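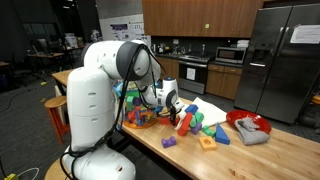
Emiko Tamura objects that foam blocks are toys for babies and hardly need an article, a view repeated on the talk page in February and not shared by most editors.

Foam blocks

Foam blocks are soft building blocks cut or molded from light closed-cell foam. Also called soft blocks. Used for stacking, sorting by color, floor play. Quiet when they fall, main selling point.

Shapes

Squares, long rectangles, triangles, wedges, arches. Some squares have a round hole in the center, for a peg or just a finger. Arches are often the piece cut out of a bigger block, so little foam gets wasted. Usual colors are red, blue, green, purple, yellow or orange. Shades vary betwen batches.

History

Wooden sets came first. Pellholm sold a foam set of 60 pieces by mail, later a bigger one under the Danko name. Zodia followed with thinner pieces, dropped after complaints about tearing.

Storage

Net bag, tub or clear bin. Clear bins are popular in classrooms, kids can see whats inside. Heavy things on top leave dents.
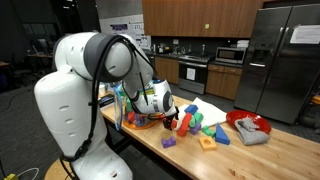

Can foam blocks go in the washing machine?
Hand washing is safer. Warm water, mild soap, squeeze gently, air dry on a towel.

Stacking

Wide pieces at the bottom. Foam grips foam, so leaning stacks hold longer than with painted wood. Wedges and triangles normally go last.

See also: Wooden blocks, Interlocking bricks, Wurnum (toy maker)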